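Home Projects Reports Equipment Contact

Gradadine cell, progress report to the Kahsay fund
July 6, 2025

Thank you again for your patience with us this spring, and for the second payment, which went almost entirely into the upkeep of the arm at Statcombe. The gripper came off for a full cleaning, both finger pads were replaced, and the wrist camera was set back to its proper angle after we found it had drifted. We also kept the practice table as it was, checked cloth, steamer basket, green block and all, so that new results can be fairly compared with the old. 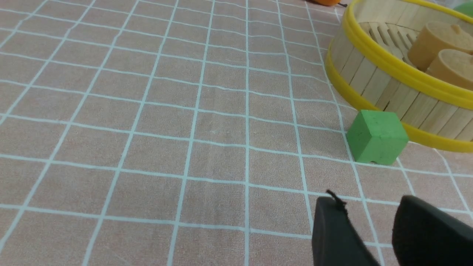
Gripper and wrist

The thin black bit standing up at the tip of the left finger is on our list for the next service, and I would like it trimmed or taped before we go much further. The Sosuris controller has now run 13 days without a fault, and we check the finger screws every 2,000 cycles. 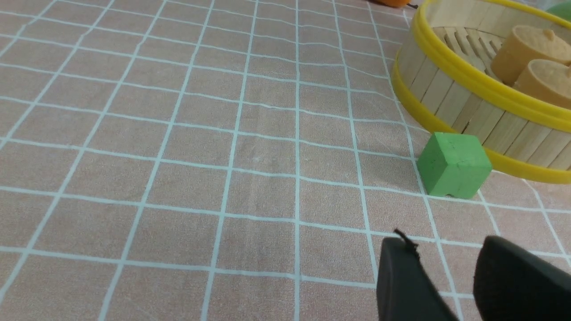 We would dearly like to keep a spare set of pads on the shelf as well, as the last order took nine days to reach us and the arm had to sit idle for seven of them. If the fund can stretch to that, I will send a quote along with the July receipts.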